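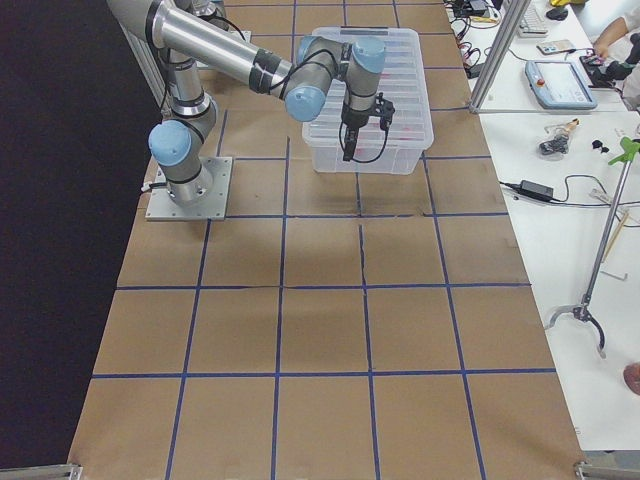
Clear plastic bin on the brown paper worktop

Does "food safe" on a storage tub mean anything?

Posted by Veerle Visser, 25 March 2022

I buy flour and rice in bulk and want to move it out of paper sacks after a run-in with weevils. A shop in Trurndale sells big lidded tubs marked "food safe", and the same shop sells what looks to me like the same tub without the words for a good deal less. The seller says the plastic is "a different grade" but couldn't say which grade. Am I paying for a sticker?

Gijs Jacobs
3,137 posts

Possibly, yes. I'd want to see the glass and fork symbol moulded into the base before I paid extra. A paper label can be stuck on anything. Turn the tub over and look for the maker's name too, and if there isn't one, leave it on the shelf.

The number in the little triangle only tells you the type of plastic. People online will swear that a 5 means it's fine for food. It means polypropylene. It says nothing about what dye went in or whether it was made from somebody's old garden chairs.

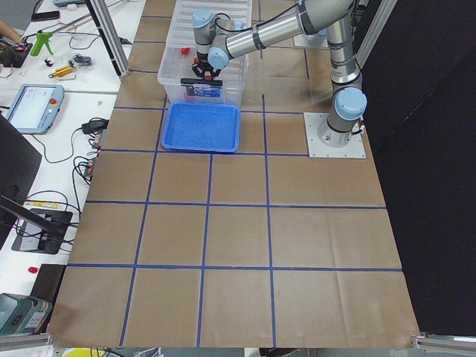
Dry goods are less of a worry than anything oily or hot, so I wouldn't throw out a tub you already own over this. Keep the flour in a proper food bag inside it and the argument mostly goes away. What I would spend money on is the lid. Most of the cheap ones just rest on top, and a weevil can walk straight under. You want a rubber seal and clips on all 4 sides.

Also, freeze new flour for a few days before it goes in. The eggs are often in the sack when you buy it, and then no tub on earth will help you.

sarmiento106

just use glass jars, plastic is all rubbish anyway

Hanus

Glass jars for bulk rice? Have you lifted one? I gave up after 8 of them pulled a shelf off the wall.

I mostly agree with Gijs, though I'm not convinced the clips do much once they've loosened. Mine had gone slack by the second winter. Bay leaves don't work either, whatever the Zusley recipe page claims. I found weevils sitting on the bay leaves. Buy smaller sacks and get through them faster.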